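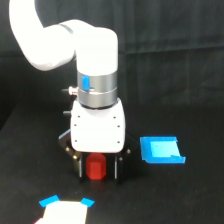

有人写信来问：为什么二月有时候有二十八天，有时候有二十九天？是谁忘记数清楚了吗？

没有人忘记。二月多出来的一天，是为了让日历跟得上地球。要说明白这件事，我们先要知道“一天”和“一年”是从哪里来的。

一、一天是什么

地球像一个慢慢转动的球。我们住的地方转到向着太阳的一面，就是白天；转到背着太阳的一面，就是夜晚。从一个正午到下一个正午，我们把它叫作一天，分成二十四个小时。

你可以自己看一看。晴天的时候，在地上插一根直的小棍，它会有一条影子。早上影子很长，然后慢慢变短，到了中午左右最短，下午又变长。很久以前的人没有手表，他们就是看影子来知道时间的。Evinow镇的图书馆门口还有一个石头做的日晷，就是用影子看时间的工具。我去过一次，可惜那一天是阴天，我什么时间也没有看到。

二、一年是什么

地球一边自己转，一边绕着太阳走一个很大的圈。走完一圈，就是一年。在我们住的北方，春天花开，夏天很热，秋天叶子黄了，冬天冷，然后春天又回来了。

季节为什么会变呢？很多小朋友认为，夏天热是因为地球离太阳比较近。这个想法听起来有道理，可是不对。每年一月，地球离太阳最近，而那时候北方正是冬天。真正的原因是地球的身体是斜着的。夏天的时候，北方向太阳这边倾斜，太阳升得高，阳光照得比较直，白天也长。冬天的时候，北方向另一边倾斜，太阳升得低，白天短，所以冷。南方的季节和我们正好相反，我们穿棉衣的时候，澳大利亚的小朋友可以去海边游泳。

三、问题来了

如果地球走一圈正好用三百六十五天，日历就非常容易做。可是地球不知道我们有日历，它走完一圈要用三百六十五天，再加上五个小时四十八分多。

五个多小时有什么重要呢？我们来想一想。第一年，日历翻完了，地球还差五个多小时的路没有走完。第二年，差的时间变成十一个多小时。第三年，十七个多小时。到第四年结束，差了二十三个多小时，很接近一整天了。

四个普通的年，每年三百六十五天，加起来是1460天。而地球走四圈用的时间，要比1460天多出将近一天。所以人们决定：每过四年，就在二月后面加上一天。这样的年叫作“闰年”。“闰”这个字读作rùn，里面有一个“王”，外面有一个“门”，写的时候不要忘记门上的那一点。

如果我们不加这一天，会怎么样？开始的时候你不会感觉到。可是过了一百年，日历就会比季节错开二十四天。再过几百年，日历上写着七月，外面却还是春天，暑假要穿着毛衣去过了。

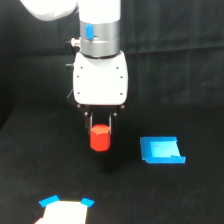
读过前面的部分以后，一位读者留言说，五个小时四十八分乘以四，还不到二十四个小时，那么加一整天不是加得太多了吗？

对，加得太多了！每四年多加了四十几分钟。四十几分钟很短，只是一节课的时间，但是它也会一点一点积起来。过去的欧洲人用了一千多年“四年加一天”的日历，到了十六世纪，他们发现春天来得比日历上写的早了十天。后来他们做了一个大胆的决定，从日历里拿掉十天。晚上睡觉，第二天早上起来，日期就跳过去了十天。如果你的生日正好在那十天里面，那一年你的蛋糕应该在哪一天吃呢？这个问题我也没有想好。

为了以后不再出错，人们把规则改得细了一些：

能被四整除的年，一般是闰年。
如果是整百的年，比如1900年，就要能被四百整除才是闰年。

所以2000年是闰年，1900年不是，2100年也不会是。你可以拿一张纸，写下你出生的年份，用它除以四。没有余数，你就是在闰年出生的。然后再算一算你家里别的人。

四、为什么是二月

加一天，为什么不加在十二月的最后呢？这和古时候罗马人的习惯有关系。很早以前，罗马人的一年从三月开始，二月是一年里最后的一个月。要补什么，就补在年末。后来一年改成从一月开始，但是补日子的地方没有搬家，还在二月。二月本来也最短，多给它一天，它还是最短的。

五、月亮的日历

除了太阳，我们还可以看月亮来数日子。月亮从细细的弯钩变成圆盘，再变回去，要用二十九天半多一点。中国的农历里，每个月的开头，晚上几乎看不见月亮；到了十五、十六，月亮最圆。所以中秋节的晚上，我们总是可以等到圆圆的月亮，只要没有云。

可是月亮也给我们出了难题。十二个月亮的月加起来，只有三百五十四天左右，比太阳的一年少十一天。如果不去管它，春节每年都会提早，过不了多少年，我们就要在夏天放鞭炮、吃热饺子了。

古时候的中国人很聪明，他们想出来的办法是加一整个月，叫作“闰月”。有闰月的那一年，农历就有13个月。在十九年里面，要加七个闰月，这样月亮和太阳就差不多走到一起了。你可能听过大人说“今年闰六月”，意思是六月过完以后，又来了一个六月。有的人在闰月出生，要等很多年才能再过一次一样的农历生日。

所以春节在公历上没有固定的日子，有时候在一月，有时候在二月。它没有乱跑，它在跟着月亮走，又被闰月拉住，不让它离开冬天和春天相接的地方。

六、你可以做的小观察

准备3样东西：一根直的小棍，一支粉笔，一个本子。

找一块平的、能晒到太阳的地，把小棍直直地立好。请在中午十二点去看，用粉笔在影子的顶上画一个记号，再量一量影子有多长，写在本子上。每个星期看一次，都选在同一个时间。九月开始做最有意思，因为从九月到十二月，中午的影子会一次比一次长。到了冬至以后，它又慢慢变短。

下雨怎么办？下雨就写“下雨”。本子上有空的地方没有关系，科学家的本子里也有。

看影子的时候请注意，不要用眼睛直接看太阳，戴着太阳眼镜也不可以，会伤到眼睛。

七、几个词

公历：按照太阳来算的日历，学校里用的就是它。
农历：又看月亮、又看太阳的日历，春节和中秋节都用它来定。
闰年：公历里有三百六十六天的年。
闰月：农历里多加的一个月。
冬至：北方一年里白天最短的一天。
日晷：用影子看时间的工具，“晷”读作guǐ。

本文登在Widmer少年科学角第55期。下一期我们讲一个星期为什么有七天。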